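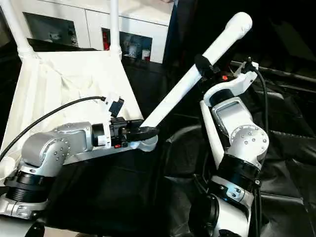 The two-arm build at the Ellthorpe shared workshop has moved on to handling long parts. Both arms are bolted up in silver housings, and the left one now carries the black gripper we settled on after the first set of jaws kept slipping. With its jaws closed on the lower end of a white tube and the second arm meeting the tube farther up, the pair can be set up for the handoff routine — the part of the Usar code that still needs the most work. Black fabric is down under both arms to cut glare.

Parts so far come to 3000 dollars, with 109 left in the budget. We still need 2 cable guides and a spare wrist joint. Bench nights continue through June. If you can solder or write motion code, sign up on the sheet by the door.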